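Gostulbridge Footpath Condition Register: Data Card

Version 6
Released 2019-09-23
Custodian: Gostulbridge Shire, Infrastructure Records

Summary

The register holds condition ratings for footpath segments maintained by the Shire. Each record covers one segment of up to 50 metres and carries a street name, surface type, year of construction where known, and a rating from 1 (sound) to 5 (replace). The current release contains about 800 segments in the Fletetti and Brimon wards. 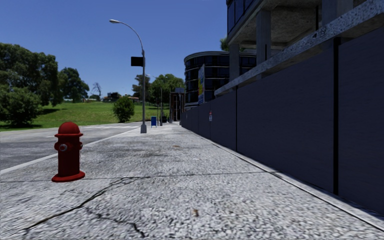 Lavanya Naidu
Senior Records Officer, Infrastructure Records

Collection

Ratings are assigned on foot by Shire inspectors using the Ristić scale, adopted in April. Cracking, displacement at joints and surface wear are scored separately and then combined. Segments rated under the earlier four-point scale have been converted, and are flagged "C" in the METHOD column. Converted ratings should not be averaged with direct ratings.

Files

segments.csv: one row per segment
defects.csv: one row per recorded defect, linked by SEG_ID
streets.csv: street names and ward codes

All files are comma-separated and encoded as UTF-8. Lengths are in metres and crack widths in millimetres. Blank cells mean that no value was recorded.

Known limitations

Private driveways, laneways and shared cycle paths are excluded. Displacement under 20 mm was not recorded consistently in Brimon before version 4. Kerb ramps appear in defects.csv only where a fault was noted.

Licence and corrections

The register may be reused with attribution to the Shire. Corrections should quote the SEG_ID and be addressed to Trevor Whitlock, Data Coordinator, at the Shire offices. Accepted corrections are listed in CHANGES.txt with the next release.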